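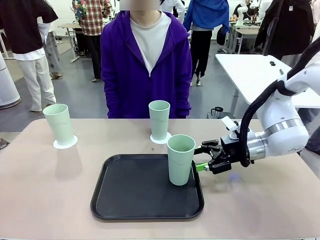
4. Mise en place du plateau et des gobelets

Cette partie du guide concerne le service des boissons froides à table avec des gobelets en plastique, un plateau à rebord et des napperons en papier. Elle s'adresse aux personnes qui préparent la salle et à celles qui font le service. Le lavage des gobelets est traité au chapitre 6, le rangement en réserve au chapitre 7.

4.1 Matériel nécessaire

Pour une table :
– un plateau de service rectangulaire noir, à coins arrondis ;
– des gobelets vert menthe, un par convive ;
– des napperons en papier blanc à bord festonné, un par gobelet ;
– une éponge douce et un torchon sec ;
– un pichet avec couvercle.

Les gobelets et les plateaux se prennent sur l'étagère Vanever de la réserve. Les napperons sont livrés par Arkow en paquets de 100. Un paquet entamé se referme avec la pince prévue et se remet à plat, jamais debout : les napperons gondolent et ne tiennent plus sur la table.

Remarque : les gobelets de l'ancienne série Eskola sont un peu plus larges à la base. Ils s'utilisent de la même façon, mais ne s'empilent pas avec les autres.

4.2 Préparer la table

1. Débarrasser entièrement la partie de la table qui servira.
2. Passer l'éponge humide du fond vers l'avant, puis essuyer au torchon.
3. Vérifier de près qu'il ne reste ni miette ni grain. Sur un plateau de table beige, les petits débris clairs se voient mal. Le plus simple est de passer la paume à plat sur la surface.
4. Attendre que la table soit bien sèche avant de sortir les napperons.

Attention : un napperon posé sur une surface humide colle et se déchire quand on le retire. Les morceaux de papier sont ensuite longs à enlever.

4.3 Préparer le plateau

1. Dépoussiérer le plateau avec le torchon sec, y compris dans l'angle entre le fond et le rebord. La poussière ressort beaucoup sur le noir, surtout quand la surface est légèrement grainée.
2. Si des traces restent, laver à l'eau tiède avec un peu de liquide vaisselle, rincer et sécher aussitôt.
3. Poser le plateau au bord de la table, côté service, le grand côté face à soi. Il ne doit pas dépasser dans le vide.
4. Contrôler qu'il est stable en appuyant successivement sur chaque coin. Un plateau qui bascule est mis de côté et signalé sur la feuille de la réserve.

Ne pas mettre de napperon sur le plateau lui-même. Le papier glisse sur le fond et le gobelet part avec lui au premier mouvement.

4.4 Disposer les napperons

1. Séparer les napperons un par un. Ils se prennent souvent par deux ; souffler légèrement sur le bord suffit en général à les décoller.
2. Placer un napperon devant chaque place, un peu sur la droite, à 17 cm du bord de la table.
3. Laisser au moins 30 cm entre deux napperons voisins.
4. Lisser du plat de la main, du centre vers le bord, sans tirer sur les festons.
5. Garder libre l'espace situé entre le plateau et les napperons. C'est par là que passent les mains pendant le service.

Un napperon plié, taché ou déchiré ne se retourne pas : on le remplace.

4.5 Poser les gobelets

1. Prendre chaque gobelet par le tiers inférieur. Ne pas mettre les doigts à l'intérieur ni sur le bord où l'on boit.
2. Regarder l'intérieur à la lumière. La couleur y paraît plus foncée que sur l'extérieur et peut cacher un dépôt ou une fêlure.
3. Mettre tous les gobelets sur le plateau, ouverture vers le haut, puis apporter le plateau à la table.
4. Transférer les gobelets du plateau vers les napperons, en commençant par la place la plus éloignée.
5. Poser le gobelet au centre du napperon, bien vertical, en descendant droit. S'il arrive de biais, il pousse le papier et se retrouve appuyé sur un pli.
6. Lâcher seulement quand toute la base touche la table.
7. Si un gobelet penche, le soulever, lisser le napperon et recommencer. Ne pas le redresser en le poussant par le haut.

Attention : ces gobelets sont hauts, légèrement évasés et ne pèsent presque rien à vide. Une manche qui passe suffit à les renverser. Remonter les manches larges et fermer les vestes avant de commencer.

Quand il ne reste qu'un gobelet sur le plateau, il se retrouve souvent près d'un coin. Le ramener au milieu avant de déplacer le plateau, ou bien le poser sur sa table et revenir chercher le plateau vide ensuite.

4.6 Remplir

1. Remplir les gobelets une fois qu'ils sont sur leur napperon, pas sur le plateau.
2. Verser lentement, en tenant la base du gobelet de l'autre main.
3. S'arrêter à deux doigts du bord – trois pour les jeunes enfants.
4. Essuyer le bec du pichet entre deux gobelets.

Les boissons chaudes ne sont pas servies dans ces gobelets. Utiliser les tasses Privico, rangées sur l'étagère du bas (voir 5.2).

4.7 Débarrasser

1. Vider les fonds dans le seau avant de reprendre les gobelets.
2. Ramener les gobelets un par un sur le plateau, d'abord au centre, puis vers les bords.
3. Ne pas empiler des gobelets mouillés. Ils se coincent, et on les fend en forçant pour les séparer.
4. Ne pas dépasser 9 gobelets par plateau.
5. Porter le plateau à deux mains, coudes près du corps.
6. Retirer les napperons en dernier. Ceux qui sont propres et secs peuvent rester pour le service suivant, les autres vont à la poubelle à papier.
7. Repasser l'éponge sur la table, comme au point 4.2.

4.8 Problèmes courants

Le napperon glisse sur la table.
La surface est poussiéreuse ou le papier est posé à l'envers. Essuyer et replacer la face gaufrée vers le haut.

Le gobelet penche sur le napperon.
Il y a un pli, une miette dessous, ou deux napperons sont restés collés. Vérifier dans cet ordre. Si le gobelet penche aussi sur la table nue, sa base est déformée : le retirer du service.

Deux gobelets restent coincés l'un dans l'autre.
Faire couler de l'eau tiède sur celui de l'extérieur pendant environ une minute, puis tourner doucement. Ne pas taper contre le bord de la table.

Le plateau laisse des marques sur la table.
Le dessous n'a pas été essuyé. Laver les deux faces et laisser sécher debout.

Le gobelet garde une odeur.
Le faire tremper dans de l'eau tiède avec une cuillère de bicarbonate, rincer, sécher à l'air, ouverture vers le bas sur la grille.

4.9 Contrôle avant l'arrivée des convives

Table sèche et sans débris.
Un napperon à plat par place.
Un gobelet droit sur chaque napperon, ouverture vers le haut.
Plateau propre, entièrement posé sur la table.
Passage libre devant et derrière la table, chaises rentrées.
Pichet rempli, couvercle en place, torchon à portée de main.

Les gobelets fendus et les plateaux déformés sont à remettre à Jamila Marikar. Pour les commandes de napperons, s'adresser à Anas Gaber avant d'ouvrir le dernier paquet ; le prochain inventaire complet est prévu en septembre.

Version du 17 mars 2024. Remplace la fiche « Boissons à table » affichée dans la réserve.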